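Durnavon Cabinet and Shelf Cell
Setup and Care Kit for Two-Handed Service Robots

Part no. 1649
Made by Trerkis
In stock – ships from our September production run once current units are gone

Overview

The Durnavon kit is for owners of two-armed robots with fingered hands who want to run door, latch and shelf work in an ordinary office. It covers the parts that wear out first on this kind of job: hand covers, fingertips, finger linkages and wrist camera mounts. It also includes the floor markers and the height gauge needed to put the robot back in the same spot after it has been moved.

The kit does not include a robot, arms or hands. It fits hands with four fingers and an opposed thumb on the Vusora wrist flange. For other flanges, order the Sotomayor adapter ring separately.

What is in the kit

Two fabric hand covers, dark, washable
One set of replacement fingertips for both hands
One bag of linkage pins, with spares
Two wrist camera brackets with captive screws
One roll of low-tack floor markers for carpet
One folding height gauge, 700 mm
One driver and one pin punch
Printed setup card and service log

Placing the robot

Pick a cabinet with a door that opens fully without hitting a chair or a desk leg. Stand the robot in front of the opening, with the door swung clear of the hand on that side. Both hands should be able to reach the upper shelf without the torso leaning more than the maker allows.

Set the base with the height gauge, then put down floor markers at the front two corners. On carpet tile, press the markers into the middle of a tile and keep them off the joints. Chairs should be pushed back before every run. Casters drift.

Swing the door by hand through its full travel and look at both hinges. A loose concealed hinge lets the door sag, and the robot will then miss the knob or handle by more each day. Tighten the hinge before changing anything in the software.

Hand covers

The cover keeps dust and paper fibers out of the palm and the back of the hand. It should lie over the palm with the finger joints and the thumb left free. Pull the hem back if it rides down over the first joint of any finger. A cover that creeps forward will pinch on closing and tear at the seam.

Wash covers cold and let them dry flat. Do not iron. Change the cover after 30 washes or at the first hole, whichever comes first. Run the hand open and closed five times after fitting a new one, before sending it near a shelf.

Fingers and thumb

Fingertips press on and are held by one pin each. Check them for shine – a glossy tip has lost its grip and will slide on a smooth binder cover. Replace the tips on one hand as a set, even if only one is worn.

Linkage pins should sit flush on both sides. If a pin stands proud, support the joint from below and tap it home with the punch. Do not use glue. The screw in the thumb joint cap is tightened until it stops and then backed off a quarter turn.

Wrist camera

Fit the bracket so that all four fingertips and the thumb are in view with the hand open. Wipe the lens with a dry cloth. If the cover shows along one side of the view, that is normal, but it should not reach the fingertips. Recalibrate after any change of bracket or cover.

Setup at an office cabinet with binders on the shelves

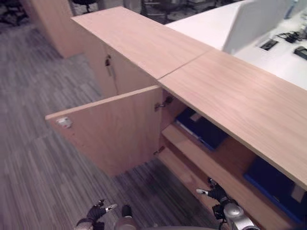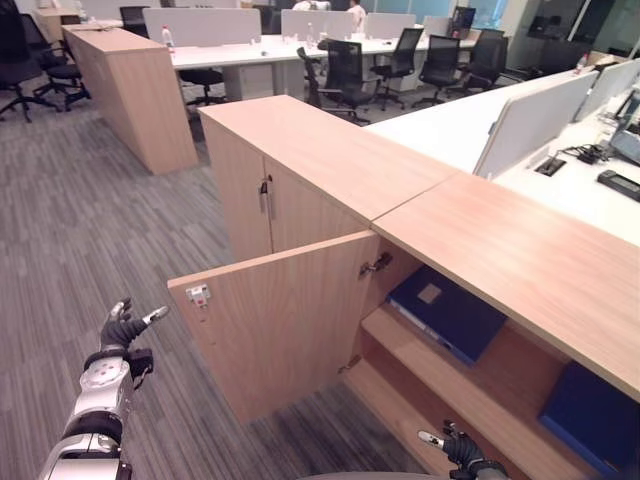
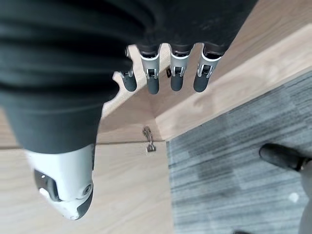 Specifications

Flange: Vusora wrist, or other with Sotomayor adapter ring
Hand type: four fingers and thumb
Gauge length: 700 mm
Number of pieces in kit: 51, counting pins and spares
Cover care: cold wash, dry flat
Floor markers: for carpet only

Service schedule

Every day: check cover position, fingertip pins and floor markers. Wipe the lens.
Every week: check door hinges and the latch or lock on the cabinet. Open and close each finger by hand with power off.
Every month: take off the covers, brush out the palm and look over the linkages. Write the result in the log.

Stop the robot and cut power to the arms before putting your fingers anywhere near the hand. Anyone standing beside the cabinet during a run should have the stop button within reach.

Ordering

Refill packs of fingertips, pins and covers are sold under the same part number with the ending R. Kits can be returned within 30 days if the covers have not been fitted. Please give the flange type when you order.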